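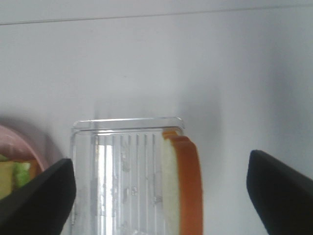

Tue 27 January and school's back, so I'm making sandwiches again. Everything goes in clear tubs now. I've become that sort of person.

Bread first. It goes in standing up if you let it.

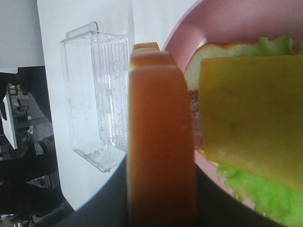
Step 2: the filling

Lettuce goes straight on the bread, frilly side wherever it likes. Ham on top of that. Cheese waits its turn in the tub.

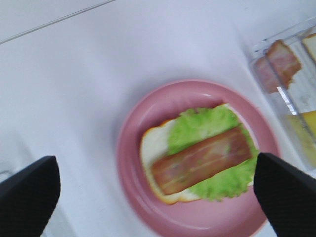 Tayla Maihi reckons the ham should go under the lettuce, or the whole lot slides out by recess. Noted, Tayla. I've been doing it wrong for 14 years and plan to keep going.

Packing up is where my standards drop. Ham over the side of the tub, one slice of bread left on the pink plate.
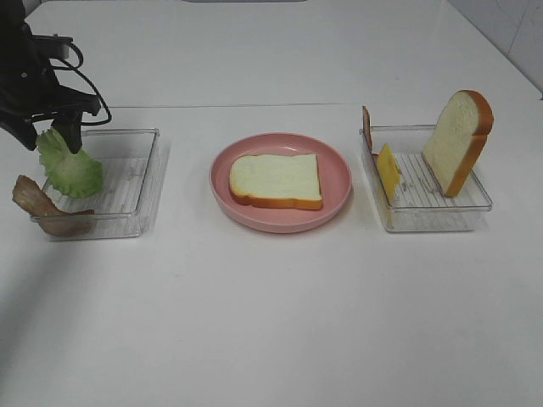 Does it need butter? Only if you're eating it after lunchtime.

Same again tomorrow, and most of February.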